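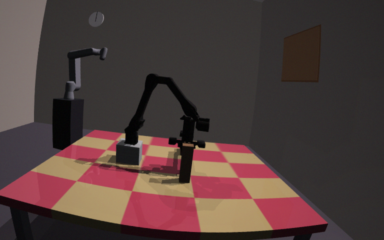

Has anyone painted checks onto a plain dining table and lived to tell the tale? I've got a long pine one from Varma, and I'm completely in love with the idea of doing the whole top! The colours I want are the deep pinky red and pale beige on the table up there, with big squares and a thin darker rim along the front edge. It's 30 years old and has a waxy finish. Do I sand right back or just scuff it up?
Posted by Nithin Gounder

RosellaRd
Oh do it, I love mine! Get the wax off first with mineral turps and plenty of rags, then sand lightly. Prime, two coats of the beige everywhere, and leave it overnight. Mark your grid in pencil starting from the centre and tape every second square. Brush a bit of beige along the tape edge before the red goes on and it seals beautifully (best trick I ever learnt). You'll have to do the red in a few goes as the corners all touch. I used Zirnness satin, colour 719, and 4 thin coats of water-based clear. Mine had gone a bit yellow with an oil one.

drarkberg_dave
just use contact, 40 bucks and done in an arvo

RosellaRd
Dave, it bubbles under hot plates!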